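Spinner luggage

Spinner luggage is wheeled luggage fitted with casters that swivel through a full circle, usually one at each corner of the base. It is pushed upright alongside the traveller or pulled behind on a tilt. It differs from the older two-wheeled type, often called a rollaboard or upright, which has fixed in-line wheels and must be tilted to move. Spinners are sold in both hard-shell and soft-sided forms and in sizes from cabin bags to large checked cases.

Background

Suitcases were carried by hand for most of their history, and travellers with heavy loads relied on porters or separate folding trolleys. Wheels were added to mass-market cases in the 1970s, at first as four small rollers on the narrow edge, with a strap for towing. These cases tipped over easily on corners. The two-wheeled upright with a telescoping handle followed in the late 1980s and became common among airline crews before it reached the general public.

Swivelling casters had long been used on furniture and hospital equipment. Their use on luggage depended on lighter plastics for the wheel housing and on shells stiff enough to hold four mounting points in line. Spinners became widespread in the 2000s and now make up a large part of the range in most luggage shops.

Construction

Shell

Hard-shell spinners are generally moulded in two halves from polycarbonate, ABS, polypropylene or a blend of these. Polycarbonate flexes under load and tends to recover its shape. ABS is cheaper and more rigid but is more likely to crack in cold weather. Polypropylene is light and has a slightly waxy feel. Aluminium shells are also made, normally closed with latches in place of a zipper. Glossy finishes show scuffs more readily than textured ones, and pale colours pick up black marks from conveyor belts.

Soft-sided spinners have a fabric outer, commonly nylon or polyester, over a partial frame. They usually offer outside pockets and can be squeezed into tight spaces.

Closure

Most moulded cases open down the middle like a clamshell and are closed by a coil zipper sewn into a fabric band that joins the two halves. The band takes much of the strain when a case is overfilled. Chain zippers, with individual metal teeth, are harder to force open with a pointed object but weigh more. Many cases have a second zipper that releases an expansion gusset.

Sliders are normally cast metal. On cases with a built-in lock the ends of the pull tabs fit into slots beside the combination dials.

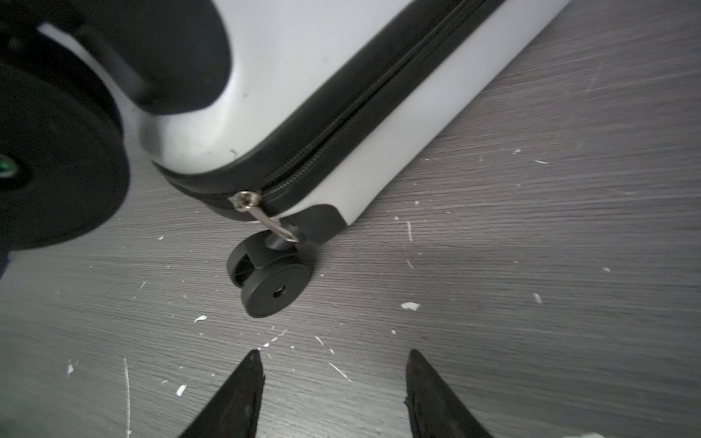

Zipper slider and corner wheel of a white hard-shell case.

Wheels and housings

Each wheel unit consists of a fork, a swivel stem and either a single wheel or a pair of narrow wheels side by side. Double-wheel units spread the load and are steadier on tile and carpet. Single wheels are lighter and cheaper. The tread is usually polyurethane or a thermoplastic rubber. Softer compounds are quieter on pavement but wear faster and can flatten if a loaded case is stored standing for months.

The unit is fixed to the shell through a moulded housing that wraps the corner. The housing protects the shell where it is most exposed and hides the screws or rivets, which are generally reached from inside, behind the lining. On some designs the wheel clips into the housing and can be changed without tools.

Handling

A spinner standing on four wheels puts little weight on the user's arm, and it can be moved sideways down a narrow aisle. On smooth indoor floors it takes very little effort to push. The same quality is a drawback on slopes, trams and buses, where an unattended case will roll away. A few manufacturers fit a brake to two of the wheels, worked by a button near the handle.

Rough ground is the main weakness. Small casters catch in paving joints, gravel and the gaps beside lift doors, and a sideways knock against a curb can bend the stem. Travellers on such surfaces commonly tilt the case and pull it on two wheels — a load the remaining pair is not always built to take for long distances.

Because the wheels project below the body, they count toward the overall height measured by airlines. A spinner therefore has less packing space than a two-wheeled case of the same outside dimensions, whose wheels are partly recessed.

Wear and repair

The parts that fail most often are the wheels, the telescoping handle and the zipper.
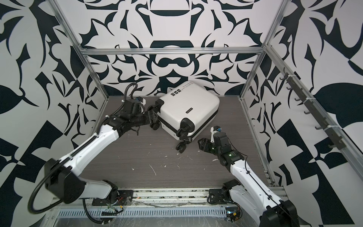
Wheel trouble usually begins with hair and thread wound around the axle. This can be cut away with a small blade, and a drop of dry lubricant restores movement. Once the tread has split or the bearing has seized, the wheel is replaced. Replacement units are sold by wheel diameter and by the spacing of the mounting holes, and the left and right housings on a case are often not interchangeable.

Bianca Radu, a repairer with the firm Lungu, kept a record of 752 cases brought to her bench over two years. Wheels accounted for 598 of them. Her notes, reprinted in the trade newsletter Stinside in March, advised owners to replace wheels in pairs so that the case sits level.

A zipper that parts behind the slider can often be repaired by changing the slider alone. Torn coil is a larger job, as the whole band must be unpicked from both shells. Cracks in a polycarbonate shell may be held with a patch glued on the inside, although the colour rarely matches and the repair is seldom offered on cheaper cases.

Noise

The sound of hard wheels on stone has drawn complaints in older town centres. The town of Ronow posted signs in its market lanes asking visitors to carry their bags after dark. A study by Mayuree Wiriya compared 200 cases on cobbled and asphalt surfaces and found that tread hardness made more difference than the number of wheels. The luggage maker Lovmont later adopted a softer tread on its larger models.

See also

Caster
Baggage allowance
Hand luggage
Luggage lock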